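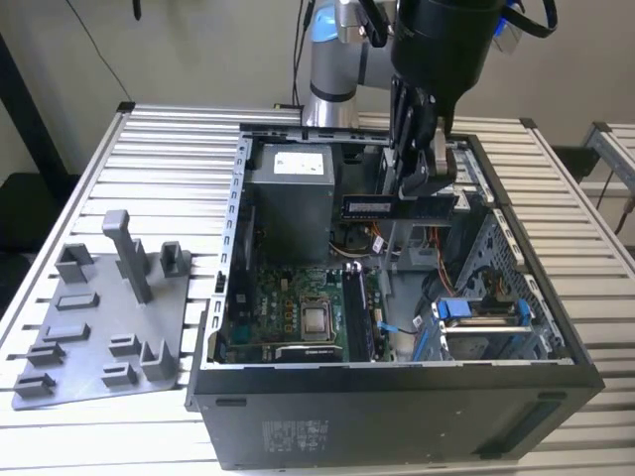 Nudo am offenen Rechner, mit einem Speicherriegel im Greifer.

Stellenangebote / Technik und Produkttest

Testerinnen und Tester für Nudo gesucht (Teilzeit, befristet ab Juni)

Claltport verkauft einen Montagebausatz namens Nudo: Roboterarm, Greifer, Steuersoftware und eine Anleitung, die bei uns im Haus als verständlich gilt. Im Haus haben sie allerdings nur Leute gelesen, die an ihr mitgeschrieben haben. Wir suchen deshalb 2 Personen, die das Produkt noch nie gesehen haben und uns schriftlich mitteilen, an welcher Stelle sie aufgegeben hätten.

Nudo soll in kleinen Reparaturwerkstätten Speicherriegel einsetzen, Karten stecken und ähnliche Arbeiten erledigen, bei denen Menschen nach der vierzigsten Wiederholung anfangen, mit dem Gehäuse zu reden. Laut unserem Prospekt gelingt die Einrichtung an einem Nachmittag. Der Prospekt lässt offen, an welchem.

Was zu tun ist

Sie bekommen einen Bausatz, einen Arbeitstisch mit Aluminiumprofilen und einen Stapel ausgemusterter Desktop-Rechner. Dann arbeiten Sie das Handbuch durch. Es hat 123 Seiten, davon sind die ersten elf Sicherheitshinweise, und die lesen Sie bitte wirklich. Anschließend bringen Sie dem Arm bei, Arbeitsspeicher zu greifen und über dem richtigen Steckplatz auszurichten. Unser Prüfplan umfasst 71 Aufgaben, von »Greifer schließen« bis zu einer Sache mit Laufwerkskäfigen, über die wir im Vorstellungsgespräch sprechen.

Zu jeder Aufgabe füllen Sie ein Protokoll aus. Uns interessieren Zeit, Abbrüche, Fehlermeldungen und der Wortlaut dessen, was Sie dabei gedacht haben. Kraftausdrücke dürfen abgekürzt werden.

Was Sie mitbringen

Sie haben schon einmal einen Rechner aufgeschraubt und danach wieder zubekommen. Programmieren müssen Sie nicht können, die Software Wekent kommt angeblich ohne aus. Gutes schriftliches Deutsch ist wichtiger als ein Abschluss in Mechatronik. Wer eine Halterung aus dem 3D-Drucker nachmessen kann, ohne sie gleich neu konstruieren zu wollen, wird bevorzugt eingeladen.

Nicht geeignet ist die Stelle für Menschen, die Anleitungen grundsätzlich nicht lesen. Die haben wir schon in der Entwicklung.

Was wir bieten

482 Euro pro Woche brutto bei 20 Stunden, Arbeitszeit zwischen 8 und 18 Uhr nach Absprache. Fahrkarte für den Nahverkehr, Kaffee ohne Strichliste, ein eigener Schlüssel zur Werkstatt. Der Vertrag läuft zunächst drei Monate. Eine Verlängerung ist möglich, sobald unter dem Arbeitstitel Thân der Nachfolger des jetzigen Greifers fertig wird. Mit Terminen dazu sind wir vorsichtig geworden.

Bewerbung

Bitte schicken Sie einen Lebenslauf und eine halbe Seite über das schlechteste Handbuch, das Sie je benutzt haben. Ein Foto brauchen wir nicht, ein Motivationsschreiben auch nicht. Unterlagen per Post oder E-Mail an Claltport, Abteilung Produkttest, Stichwort »Nudo«. Reisekosten zum Gespräch erstatten wir für die zweite Klasse.

Stand der Ausschreibung: 11. Februar 2018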